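**Asunto:** Re: Mesa del comedor auxiliar, sede Tandia

Estimados miembros de la lista:

En respuesta al mensaje citado, se detalla el servicio por puesto.

> El 03/07/2022, Coordinación Mamard escribió:
> Rogamos confirmen qué cubiertos corresponden a cada puesto y si la mesa de tablero veteado sigue disponible.

1. La mesa sigue disponible. Cada puesto lleva 2 cubiertos, tenedor y cuchara, ambos de metal.

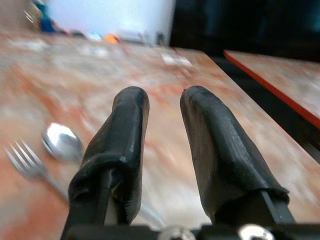
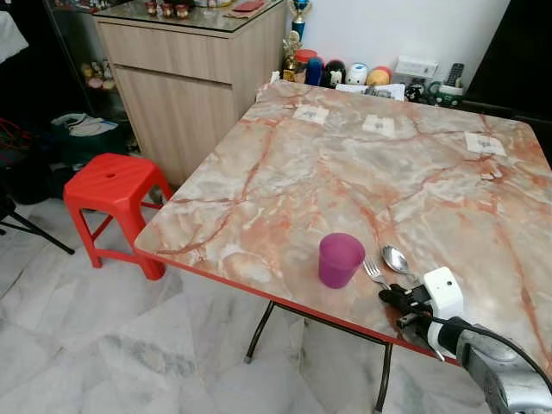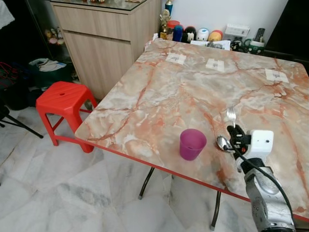 2. El vaso morado de plástico se coloca junto a los cubiertos.
3. Las reposiciones se solicitan a Suksawat con 5 días de antelación.

Atentamente,
Servicios Generales, Ora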